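Search reviews Enter keyword Search

Last updated: 24 February 2018

Tofu Cat Litter, Enzyme Deodorising Type: Review for Catteries and Households

1. Purpose of the review

Ilska publishes reviews of everyday goods for the keepers of cats, with particular attention to the needs of small boarding establishments. The present review concerns a tofu-based cat litter sold with a deodorising enzyme. It was prepared at the request of several members who had read of plant-based litters and wished to know whether one could replace clay in daily use.

The product was used at two sites. The first was the boarding cattery at Jultholm, where 17 trays are kept in service. The second was a private flat belonging to a member of the review panel, in which 2 adult cats share a single tray in the bathroom. The reviewer responsible for both sites was Wilmer Castaño, who also drafted the ratings given at the end.

The litter was bought at the ordinary retail price and no samples were accepted from the importer. Trays, scoops and other accessories were those already in use at each site.

2. The product

Tofu litter is made from the fibrous matter left over when soya beans are pressed. The pulp is dried and formed into small pieces which swell and bind together when wetted. It is lighter than clay and contains no added sand or silica. Some makers add green tea, charcoal or scent. The litter under review relies on an enzyme for the control of odour and has only a faint, bean-like smell when first opened.

The bold printing on the bag is in Chinese. The upper line, 酵素除臭, may be rendered as "enzyme deodorising", and the line beneath, 纯豆腐猫砂, as "pure tofu cat litter". Members who do not read Chinese should ask the seller for the directions in English before purchase. Our own supplier was able to provide a single translated sheet, though only after a second request, and the sheet did not mention the depth of fill.

3. Setting up the tray

The tray should be washed in warm water with a mild, unscented soap and dried thoroughly before any litter is put in. Moisture left in the corners will cause the first layer to stick to the base. The bag should be opened at one end only and poured slowly from a low height. We found a depth of five to six centimetres satisfactory for most adult cats. Kittens and elderly animals managed better with slightly less.

A new litter should not be introduced all at once. At Jultholm the tofu litter was mixed with the existing clay in increasing amounts over nine days. In the private flat the change was made more quickly, and the older of the animals refused the tray for one evening before accepting it.

The bag has no means of resealing. After filling, the remainder should be moved to a lidded tub or folded over tightly and clipped. Litter that has been left open in a damp bathroom softens and loses much of its ability to clump. A scoop in a strong colour is of some practical benefit in a busy room, as a pale scoop put down on pale litter is easily overlooked.
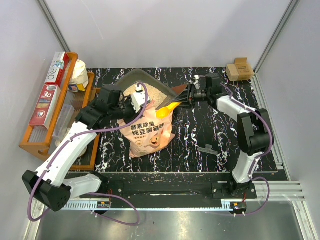 4. Performance in use

4.1 Clumping

Clumps formed quickly and were firm enough to lift after a short wait. Those scooped at once tended to break at the edges and leave soft fragments behind. Staff at Jultholm were therefore asked to leave a freshly used tray for several minutes before attending to it. Where this instruction was followed, the remaining litter stayed clean and loose for most of a week.

Clumping was weaker at the bottom of a shallow tray. Where urine reached the base, a paste formed and had to be scraped away. The fault was found less often in trays filled to the recommended depth, but it did not disappear entirely.

4.2 Odour

The claim made for the enzyme was difficult to test with any rigour and the panel can only report its impressions. Ammonia was less noticeable in the morning than with the clay previously used at Jultholm. The effect was clearest in the first four days after a complete change. By the end of the week the difference was slight, and in warm rooms a sour, cereal smell was noticed which two members of staff disliked more than the smell it replaced.

4.3 Dust

Very little dust rose during pouring. A fine powder did collect at the bottom of the bag, and the last portion is best discarded or poured out of doors. One member of staff who is troubled by clay dust reported a marked improvement and asked for the tofu litter to be kept in her section.

4.4 Tracking

The pieces are larger than clay granules and are carried a shorter distance on the paws. They do, however, roll freely on a hard floor, and those trodden underfoot break down into a powder that clings to damp surfaces. A ribbed mat in front of the tray dealt with most of the problem. In the flat, where no mat was provided for the first fortnight, pieces were found as far away as the kitchen.

5. Disposal

Many tofu litters are sold as suitable for the lavatory. The panel does not recommend this practice. Old pipework may not cope with swollen material, and cat waste can carry parasites that are not removed by ordinary treatment of sewage. Used litter was bagged and placed in the general refuse at both sites. Composting was not attempted. Members who wish to compost should do so only in a separate heap kept well away from food crops, and should consult their local authority beforehand.

6. Cost

During the trial period Jultholm spent 1645 kronor on tofu litter for all trays. The clay litter used in the equivalent period before the trial cost 276 kronor less. Part of the difference would be recovered if staff were to adopt the longer interval between complete changes which the tofu litter appears to allow, but this was not done consistently enough for the saving to be stated. Carriage was charged separately and is not included in either sum.

For a household with one tray the additional expense is modest. For a cattery it requires some thought, particularly where storage is limited and litter must be ordered in small quantities.

7. Comparison with other litters

The panel has previously reviewed Irnell, a pressed wood pellet, and Rivadeneyra, a fine clumping clay. Irnell remains the least costly of the three and has a pleasant smell when fresh, but it does not clump and must be sieved. Several long-haired cats at Jultholm would not use it. Rivadeneyra forms the hardest clumps and is the most readily accepted by cats moving from an unknown home. It is also heavy to carry and produces a good deal of dust.

The tofu litter falls between them. It is easier to lift and pour than the clay and simpler to clean than the wood. It is less forgiving of poor storage than either.

8. Ratings

Clumping: 4 out of 5
Control of odour: 3 out of 5
Freedom from dust: 5 out of 5
Tracking: 3 out of 5
Packaging and directions: 2 out of 5
Value: 3 out of 5

9. Recommendation

The litter is recommended for households with one or two cats and for any person who finds clay dust troublesome. It is recommended to catteries with the reservation that a dry store and lidded tubs must be available. It should not be chosen for cats known to eat their litter, as the smell of soya may encourage the habit, and the veterinary surgeon should be consulted where a cat has a known sensitivity to pulses.

Jultholm has retained the product in its isolation room and in the section used by long-haired cats. Clay continues in use elsewhere. The panel will look at the arrangement again in October, when a tofu litter with a larger piece size is expected from the same supplier.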